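FOR RELEASE: 07/02/2022

Murnameo Publishes Two-Handed Picking Result, and Says What It Does Not Show

MURÍN -- Murnameo today released a report on a training method that lets a robot with two hands learn a storage job from a small number of human-guided runs. The method is called Dirnia. The company is asking readers to treat the result with care, and this release has been written the same way.

The claim is narrow. A robot trained on 50 guided runs was asked to take shoe soles out of a bin and lay them on a shelf. In the test series it finished the job more often than the same robot trained on the same runs with the company's older method, called Bidisen. The gap was large enough to report. It was not large enough to support the word "breakthrough," which appeared in an early draft of this release and was taken out.

Dirnia changes one thing. Older systems of this type learn what each hand should do at each moment, and the two hands drift apart when one of them is late. Dirnia learns the distance and angle between the hands first, then fills in the motion of each one. If the left hand stalls, the right hand is supposed to wait. In testing it usually did.

"People see two hands moving together and assume the machine understands the job," said Yiran Hou, lead author of the report. "It has no idea what a shoe is. It has learned to keep its hands a sensible distance apart while one of them does something useful. I would like that sentence to be quoted in full, and I expect it won't be."

The report gives more space to failures than is common in this field. When soles stood close together, the robot often tried to grip two at once. When a block was placed between soles as a spacer, performance improved, and the authors do not claim to know why. The report lists 8 kinds of failure and offers a fix for only two of them.

Murnameo also notes the following limits:

All tests were done in one room in Murín, with one set of shelves. The report makes no claim about other rooms.

The people who guided the training runs had already practiced for some 7 hours. A new operator may produce worse runs, and the method has not been tried with one.

The comparison with Bidisen was made by the team that built both methods. Murnameo has asked for an outside repeat of the work and does not have one yet.

Speed was not measured in a way the authors are willing to defend. The robot is slower than a person. Any figure for labor savings that readers may come across did not come from this report.

The training room holds ordinary industrial shelving, bins and cardboard boxes, and the work is done over carpet.
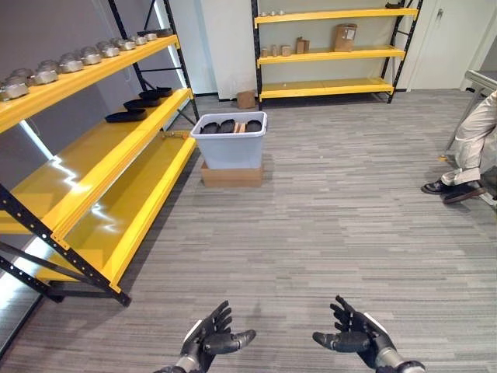
Yiran Hou would rather see the method fail in somebody else's building this year than be praised in ours, and told the company so before agreeing to any announcement. The harder question, in Hou's view, is whether learning the space between the hands helps at all once an object is soft enough to fold. The report has no answer to that.

Work on folding objects began in February. Murnameo will publish those results whether or not they favor Dirnia, and will use the same test rules, fixed before the first run. The company has no product to sell on the basis of this report and is not taking orders.

The full report, the failure list and the written test rules are available from the Murnameo press desk on request. Recordings of failed runs are included with the successful ones. Editors who plan to show only the successful ones are asked to say so in their captions.

Contact: Murnameo Press Desk, Murín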